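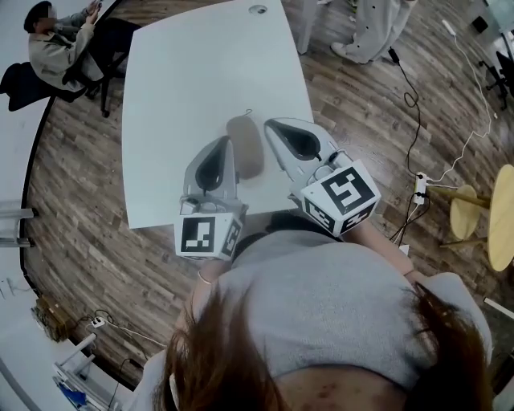 Kirsty Tapley disagrees. Her view is that the second shift at Urndale was never short of work, it was short of people who could do the returns sort for a whole shift without their wrists going, and that the demonstration desks don't alter that either way until the Flarkero arms are running on the line. I'm passing that on because she hasn't got a login here yet.

Thread: Moving pickers on to demonstration work, what changes on the rota
Posted in: Workplace automation / Warehousing and light assembly

benchvice
June 6, 2025

That's Kirsty's position and I'll set out mine. We have moved 4 people from returns to recording demonstrations with the hand-held grippers. Same grade, same hours. On paper nothing has changed. In practice:

The pick rate target no longer applies to them, but no other target has been written. The shift lead fills in the old sheet and puts a dash in the rate column. Payroll treats a dash as zero. The bonus for March was wrong for all of them and had to be corrected by hand.

Breaks were tied to the line stopping. There is no line at a desk, so breaks happen when someone remembers.

The job description still says "picks and sorts returned goods". If there's a dispute, that is the document that counts.

I'd like to know how other sites have written this up. We are on Hundero for scheduling, if it matters.

tolerance_stack

We had the same with Hundero. It has no activity code for recording work, so everything went under "training", and training hours don't count towards the bonus. You need a separate code set up by whoever administers it on your site. Do it before the month closes. Backdating is possible but each entry has to be approved singly.

On targets, be careful what you ask for. Ours were given a number of accepted recordings per hour. People started choosing the easy items and leaving the awkward ones in the tote. The awkward ones were the reason for doing the work at all.

m_orrell

Disagree with the last part. A target per hour is fine if the item order is fixed. We hand out a list at the start of the session and it is worked top to bottom. 44 items on a list. If something can't be gripped it is marked as such and it counts.

tolerance_stack

Counts as what, though? If a failed grip scores the same as a good one there's no reason to try twice.

m_orrell

Two attempts, then mark it. It's written on the list. I'm not claiming it is perfect, I'm saying it has run since March without an argument.

dunnage

Can I raise the physical side, as it was the reason given for moving people in the first place. Returns is lifting and twisting. Gripper work is standing over a table with both arms forward and the head down, and repeating one short movement. It is a lighter job but I would not assume it's an easier one. Our assessment was done for the picking station and copied across with the title changed. Table height was never looked at. We have a fixed table and people of very different heights.

Ask for a fresh assessment. A copied one is worth nothing if someone later reports a shoulder problem.

benchvice

Fair, and ours was copied as well. I've checked. It still refers to the conveyor guard.

What rotation do you use?

dunnage

Swap every 45 minutes or so was what we were offered. We settled on swapping at the end of each list, with a seated task in between (labelling, checking rejected recordings). Nobody does more than 6 lists in a shift.

Khaemba_nights

The thread is skirting round the main point. Your people are recording their own job so that an arm can do it. At Khaemba we asked in writing what happens to the returns posts once the arms are in, and the answer was that headcount would be "reviewed". I would not agree any change of duties until that word is replaced with a date and a number.

m_orrell

They may not have a date or a number. Ours didn't. We got a clause instead: anyone moved to recording keeps the right to go back to their old post, and if the post has gone they're offered another at the same grade before it's advertised. That was more use to us than a forecast.

Khaemba_nights

How long does the clause last?

m_orrell

7 months from the date of the move.

Khaemba_nights

Then it runs out before the arms are likely to be commissioned. I'd want it to start from commissioning.

m_orrell

Yes, that's the weak part. It comes up again at the next review.

benchvice

Kirsty has read this over my shoulder and wants it noted that she agrees with Khaemba_nights on the start date and with dunnage on the table. She still thinks the bonus is a payroll fault and nothing to do with automation. I think it is both, as the fault only appeared when the work changed.

I'll ask for the Hundero code first. tolerance_stack, did yours need a cost centre as well, or only the activity?

tolerance_stack

Both. Without the cost centre the hours go to a suspense account and you're back where you started.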